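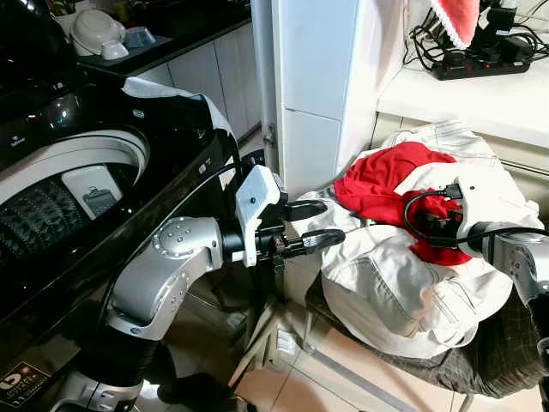

Adelino Magalhães
Research engineer, manipulation (also laundry)

Notebook, February, entry started 7:40 a.m. and finished whenever the coffee ran out

Loading policy, second week. Leaving this where Cunha people can find it so I don't have to explain it at the door again.

Question I'm trying to settle: does the policy choose which garment to take first from what it sees, or has it just memorized a spot in space where clothes tend to be? Score so far is in favor of memorized spot, which hurts, given what we said in the January slides.

Setup is the washer on the left with the lid open, pile on the low stool between the arms, head camera on, both arms teleoperated for collection and then the same start pose for rollouts. Pile order matters, so I've been writing it down: plaid cloth at the bottom, the cream jacket over it, red thing crumpled up top and partly tucked under the jacket. Call it pile C. Pile C is the mean one. The jacket is thick and has pockets, and the fingers love a pocket. They go in, they close, and the policy feels very accomplished while holding one layer of jacket and dragging the whole stool along.

The black cord with the plug is in the pile area too, looping over the red. In pile C the right gripper goes for it often enough that I gave it its own column. In the log a "cord" grasp counts as a failed grasp even if the arm then carries the thing to the washer with perfect form. Stornia counted those as successes in their first pass because the gripper width was nonzero at the drum. I did the same for an afternoon and had a lovely afternoon.

Data: 512 teleop episodes, all piles mixed. Trained the Tukitz baseline for 3000 steps on the small batch, then kept going on the big one because the loss was still sliding. Same checkpoint for both conditions below, no cherry picking, mainly because I overwrote the others.

Method, so I can repeat it:
Normal condition: stool where it was in training.
Shifted condition: stool moved toward the fridge by one tile, pile rebuilt in the same order. Grout lines are the best calibration target in the building and they were free.
65 rollouts total, alternating conditions so the light doesn't do my science for me. The washer top is glossy and throws reflections all over the left of the view, and they wander through the day.

Result, in words until I've rechecked the labels: normal condition looks fine. Shifted condition, the left arm reaches out flat with its fingers partly open, in a very confident manner, toward where the pile used to be. Then it closes on air, lifts the air, and takes the air to the drum. The right arm does better. I don't know why. One guess is that the right arm saw more variety in collection, since I operate that side badly and never arrive at the same place twice. If that holds up I'm going to claim it as a technique.

Episode 1240 in the global numbering (the counter includes the towel work from before) is worth watching. Left arm misses, pauses, comes back, and catches the jacket on the second try. It's the only retry in the set that looks like one. I watched it far too many times and then went home in a good mood.

Annoyances:
- Left wrist cable runs along the upper segment and goes tight at full reach. Retaped. Will need retaping.
- Drum perforations plus reflections make the depth inside the drum useless. Masked everything below the white rim.
- Lint filter on the inner wall is a snag risk for sleeves. Leaving it in, because a washer without one would be cheating.
- Hekoseck calibration script still thinks the left arm is the right arm if you start it second. Start it first.

Next: collect with the stool position randomized per episode, floor tape at each spot, same three piles. Then rerun the shifted condition with the same seeds. Want to try dropping proprioception from the left arm's input too and see whether it finally bothers to look.

Someone has the good tape. Please put it back on the bench.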